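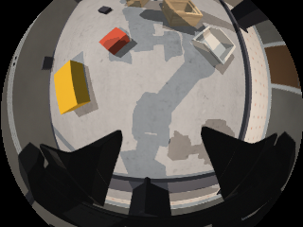 Can a robot arm put things away in a small shop yet?

Asked 19 Mar 2022 – 248 views

I run a two-person parts counter in Fallden. At closing there are always boxes and small blocks of stock left on the bench that need to go back into trays and crates. A rep from Surach quoted us for an arm with a two-finger gripper. Is it worth it for that kind of work, or is it still too early?

Answer 1 (accepted)

Depends how mixed your stock is. Rigid boxes in plain colors on a clear bench are the easy case, and most arms with a decent camera can pick those up and drop them in an open tray. We have one at the Toltia warehouse doing that with 200 part types. Bags, cables and anything shiny still get done by hand. It is also slow – I clear a bench faster than it does. Ask the rep to run it with your parts, on your bench, under your lights. Shadows gave ours trouble until we moved a lamp.

Answer 2

no. get a shelf

Answer 3

I would wait. Simões rents arms by the month, so you could try one in September when it's quiet. Check what happens when it drops something, ours just stopped and waited for a person.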